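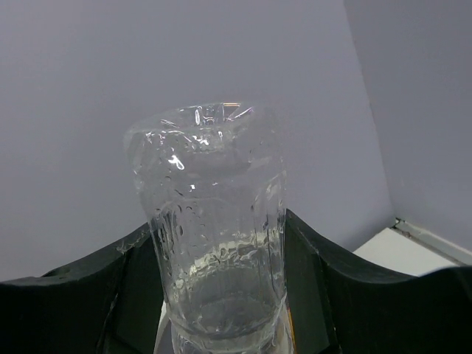

Fetcombe site to collect clear plastic cups separately

Fetcombe, December 2025. Skedetti will collect clear plastic drinks cups as a separate waste stream at its Fetcombe catering site, following a trial in October. The cups previously went into general waste.

The trial covered 243 cups taken from tables and tray racks. Each was sorted by condition before stacking. Thin-walled cups dent easily at the rim, and a cup with a warped opening does not nest properly with others. Droplets on the walls and liquid left in the base add weight to the bag and can spoil paper collected on the same trolley.

Under the new procedure, staff empty each cup into a drained sink and stand it upside down on a rack for seven minutes. Round cups are stacked in columns of 11. Creased or dented cups go loose into a clear sack. Lids and straws are kept out of both.

"A dented cup is still good material, but it has to be empty," said Kurniawati Nugroho, site services manager at Skedetti. "Most of our rejected sacks in October had drink left in them."

The racks are supplied by Simo and hold 400 cups per load. Pasaribu will take the sorted cups from the rear yard.

Enquiries: Skedetti site services, Fetcombe.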